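The well at the bottom of the garden

Most people in Cunha get their water from the main these days, but 85 houses on the upper road still draw their own. The pipe stops at the old dairy. Past that you have a borehole, a dug well or a spring, and whatever comes out of it is your responsibility.

The dug wells are the oldest. They are lined with stone, usually no deeper than a two-storey house is high, and they follow the weather closely. After heavy rain the water can turn brown by the evening. Boreholes go down much further and change slowly, so people tend to trust them more than they should. A cracked cap or a bad seal at the top lets surface water straight in, and it may be months before anyone tastes a difference.

Taste is a poor guide anyway. Iron makes itself known quickly, with orange stains in the bath and tea that goes a nasty grey. Nitrate has no colour and no smell, and neither do most of the bacteria that make people ill. Families on the upper road have drunk the same water for three generations and will tell you it never did them any harm. Some of them have never had it tested.

The usual advice is to test once a year, and again after a flood or any work on the pump. The nearest place that takes private samples is in Zeltano, almost 40 minutes away by car. You pick up a sterile bottle from the front desk, run the kitchen tap for 2 minutes, fill the bottle without touching the rim and bring it back the same morning. Samples handed in after noon are turned away. A basic check costs 50 euros, and metals are charged on top.

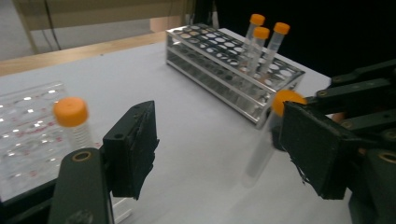
A tube with an orange screw cap at the laboratory bench.

Results come by post within a fortnight. The sheet lists each item with the level found and the level allowed, and it takes a while to get used to reading it. A high count of coliforms in a single sample often means a dirty tap or a badly filled bottle, so a second sample is the first step. If that one is high too, the well needs looking at from the top down: the cover, the lining, the ground around it.

Repairs are mostly dull and not very dear. Raising the wall of a dug well so that rain runs away from it is a weekend's work with a mixer. A new borehole cap can be fitted in an hour. Moving a septic tank is another matter, and two households on the Kornik side have put it off for years on account of the price.

There has been talk of extending the main since the road was widened. The last plan would have taken it as far as the Cemby turning, with each house paying for its own connection. Opinion on the upper road was split, and the plan was shelved in February. For now the bottles go down to Zeltano in the morning, wrapped in a tea towel with an ice pack.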